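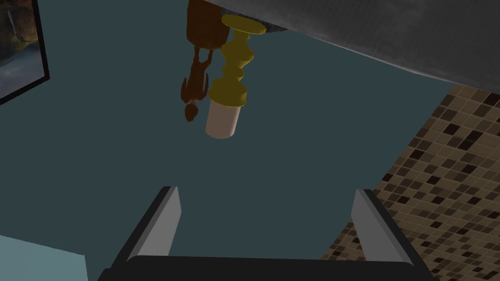 From: Khairul Yusof
To: gripper-bench list
Date: 5/13/25
Subject: Re: Wrist camera in sim, Stitar vs. Ollevero fingers

On the Lastusbridge scene, someone at Pangaribuan wrote:
> We reran the pick test with the Ollevero fingers and the success
> rate went up a lot. Before we all order a set, can anyone say if
> that's the fingers or the camera mount? The mount file changed
> in the same commit. Also, is the wrist view supposed to be
> upside down? Our new intern thinks the statuette is a bat.

Your intern has a future in perception.

Yes, the wrist view is supposed to look like that. The mount is rolled over so the fingers come in from the bottom and everything on the surface hangs down from the top. I flipped it upright in October for one afternoon and broke every policy we had trained, so I put it back and told no one. Consider this my confession.

Now the fingers. I pulled the two changes apart and ran each combination on the yellow candlestick thing with the cream base, 100 tries per combination, same seeds.

Stitar fingers, old mount: 62 (yes, that bad)
Stitar fingers, new mount: 88
Ollevero fingers, old mount: 64
Ollevero fingers, new mount: 90

So the fancy fingers buy you 2 points and the mount buys you the rest. Please cancel the purchase order, or at least stop cc'ing me on it.

My guess at the cause: with the old mount, the fingers hid the lower end of the column just as the arm got close. The new one leaves a wide gap between the open fingers, and the target stays in view longer. I haven't proved this. I have only stared at replays until my coffee went bad.

Some things I would not read into these numbers:

The brown figurine stands right up against the yellow piece in that view and overlaps with it. Most of the misses I looked at were the arm going for the wrong one. A finger swap won't fix that.

The contact model is the default one. Both finger sets have the same friction in the config, so any real difference in the pads is not being tested at all. Whoever has the real ones on a bench, please speak up.

The checkered tile is nasty for the depth noise we add. I had 362 frames flagged by the filter, and I have only gone through the first few. If you want a quiet background, pick another room.

Config is in the usual branch under my name. If you rerun it, change one thing per commit. I will be checking, and I have nothing else going on this week.

Khairul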